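3.2 Play food and the sorting task

The materials for the second part of the study were chosen together with two nursery teachers in Cirkton. We wanted objects which a child of three can name without help, and which do not look like one another even from the other side of the room. Real fruit was tried first, in August, but it was given up quickly. It changes colour when it is cut, it must be bought again for each session, and several children wanted to eat it before the task was finished.

We therefore used play food. The pieces differ in how much they tell about the inside of the fruit. A whole banana shows only its skin, while a slice of watermelon shows the flesh, the seeds and the rind at the same time. Gudeta calls the first kind "closed" and the second kind "open", and we keep these two words in the rest of the paper.
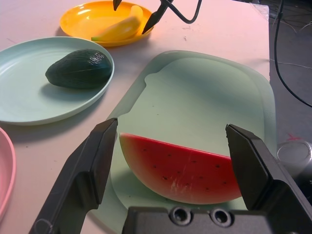
Open pieces were expected to be easier to name, and in the pilot they were. They were also handled in a different way. Children turned an open piece more often before putting it down, as if they had to decide which side is the top. With closed pieces this was rare. We coded 1,077 placements in total, and for each one we noted the kind of the piece, the place where it was put, and whether the child moved it again within 5 seconds.

The plates needed more thought than the food. In an earlier version, which Peixoto prepared for the Nagano sessions, all plates were white, and the children used them as one common serving dish. Coloured plates solved this problem, but they brought another one — some children then matched by colour and forgot the kind of fruit.

Figure 2. Table setting for the sorting task.
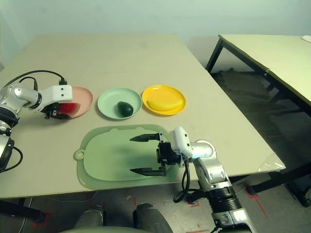 The final setting tries to keep colour and kind apart as far as a simple table allows. Every plate gets one piece, so that no fruit can be understood as "belonging" to a group from the beginning. In Figure 2 the watermelon is on the pink plate, the avocado on the mint-green one and the banana on the yellow one. The last pair is a full match of colour, and the other two are weaker. We kept the yellow pair on purpose, as a check: a child who matches only by colour should be most certain there, and slower with the avocado. The light green cutting board in front of the plates has no piece of its own in this setting. It serves as the neutral place, where a child may leave a fruit while thinking about the next step.

Results for the neutral place are given separately in section 4, together with the answers from the parents.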